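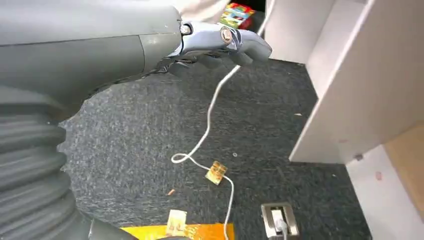
# The drawer full of chargers, and other things I was told to do

Mar 22, 2020

My cousin sent me a link last week to a decluttering course. It's called Zaten, it runs for eight weeks, and it wants you to go through your home one category at a time and ask each thing what it has done for you lately. I have a sister who did it in November and still talks about it the way other people talk about quitting smoking. So with more hours at home than I'm used to, I read the free material, all of it, and I have some complaints.

The first lesson is cables. Every decluttering system I've ever looked at starts with cables, or socks, or the junk drawer, and I think I know why. It's easy. You pull out a tangle, you throw half of it in a bag, and you feel like a new person by lunch. The course calls this "your first clearing." I call it throwing away the one cord that fits the old camera, which is what I did the last time I got religion about this, and which cost me an afternoon and a trip across town to fix.

## What they say it does

The claims are big. A clear counter is supposed to help you sleep. A sorted closet is supposed to make you a better spender. There is a page of letters from happy customers, and every one of them has lost weight, or left a job, or both.

I don't doubt that these people feel better. I'd feel better too if I had just spent eight weeks paying attention to my own house. I wonder how they'd have felt if they had spent the same time painting the kitchen, or walking after dinner. The course never asks. It also never prints a letter from somebody who quit in week three, and there must be plenty of those. My neighbor is one. She got as far as "papers," found her late husband's tax folders, put the lid back on the box and made herself a drink. I thought that was a sound decision. The lesson for that week would have told her she was "holding on."

That phrase bugs me more than anything else in the whole program. If you keep a thing, you're holding on. If you toss it and regret it, you're holding on to the regret. There's no way to use the method and come out of it having simply been right to keep a lamp.

## The one-year rule

You know this one. If you haven't used it in a year, out it goes.

I went around my apartment with this rule in mind and tried to be fair about it. By the rule I should get rid of:

- the fire extinguisher
- my sleeping bag
- a good black suit
- the big soup pot, which comes out when there are people to feed
- a set of Ullstead wrenches my father left me, used when something leaks

Nothing had leaked in over a year. I suppose I should have punished the wrenches for it.

The answer you get, if you bring this up in the comments (I did, politely), is that you can always buy or borrow it again. Maybe. It depends a lot on who you are. The people who write these courses tend to have a bit of money and a hardware store nearby that's open. I grew up in a house where things were kept because replacing them was a real expense, and my mother's shelf of empty jars wasn't a symptom of anything. She filled them every fall.

And I'll just say that right now, this particular month, "you can always run out and get another one" isn't landing the way it used to. I've been down the paper goods aisle lately. I'm pretty happy with my crowded hall closet.

## Where I think they have a point

I don't want to be a crank about all of it. Yuzhen Shi, who I used to work with and who has the neatest desk of anyone I've met, read a draft of this and told me I was being lazy and dressing it up as a principle. She got there without any course, she said. She puts things back after she uses them.

Fair enough. I tried that for five days. It works fine, as far as it goes. The scissors were where the scissors live, which saved me some swearing. I slept the same as ever and my bank balance didn't notice.

She also made me look at the bathroom cabinet, where I found three bottles of the same cough syrup, all expired, and a Su travel kit with the seal still on it from some flight I can't place. I threw out the syrup. I kept the kit. It has a tiny toothbrush in it and you never know.

So there is such a thing as too much stuff, and some of mine qualifies. I'd still like to see the difference between "your house would be easier to use if you tossed the expired medicine" and "your belongings are the reason you're unhappy." The first one is housekeeping, and it's free. The second one has a checkout page.

## The checkout page

I clicked through, out of curiosity. After the free part comes the full course, and after the full course there's a set of matching storage boxes from a company called Itavlow, which you are warmly encouraged to order before you begin. I read that twice. The program for owning less starts with a delivery.

The boxes come in seven sizes. They're nice looking. Some of the reviews complain that the lids don't stay shut if you fill them, and the reply under each complaint is that a full box is a sign you have more work to do.

My sister has the whole set. She keeps them in the spare room, stacked against the wall, and last time I visited I had to move some of them to get to the bed. I asked what was in the top one and she said cables.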